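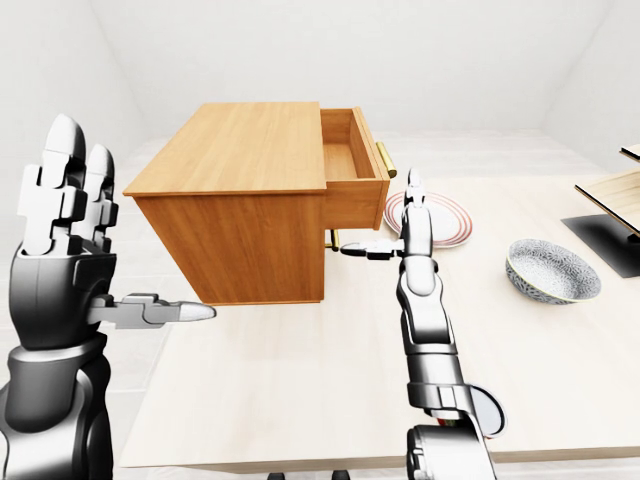
Zarside simulation cell, two-arm setup
Progress report to the Kamell fund
October 24, 2025

Status: behind plan on the drawer task, on plan for upkeep.

The April report said the simulated cell was ready for training runs. I would not sign that sentence today. The arms and hands load and move, but the cabinet model was brought in with its height set wrong, and it still floats above the tabletop with clear space under it. Any result from a drawer pull on a cabinet that rests on nothing should be read with that in mind.

Work done this period

We rebuilt the joint limits for both hands from the Busari parts sheets. The old limits let the thumbs bend further than the real ones can, and 2 of them had been typed in as radians where degrees were wanted. Start-up checks now catch that kind of mistake before a run begins.

We also ran 535 drawer trials on the old settings before stopping. The success rate looked good - too good, in my view - and I have left it out of the summary table. The trials are kept on the Ametepe server for anyone who wants to go through them.

Contact settings for the brass handles are half done. Fingertip friction is still a guess carried over from the first build, and I have seen no measurement that backs it up.

Still open

Cabinet height and mounting. The fix itself is small, but every saved start pose for the arms has to be redone afterward.
Plate and bowl weights, which are still default values.
A written reset procedure. At present each operator does it a little differently.

Next period

We plan 200 fresh trials once the cabinet is seated, with the same 8 start poses used for every software version. I would hold the second payment until those are in. The supplier says its next update will fix the contact errors. It said so in April too.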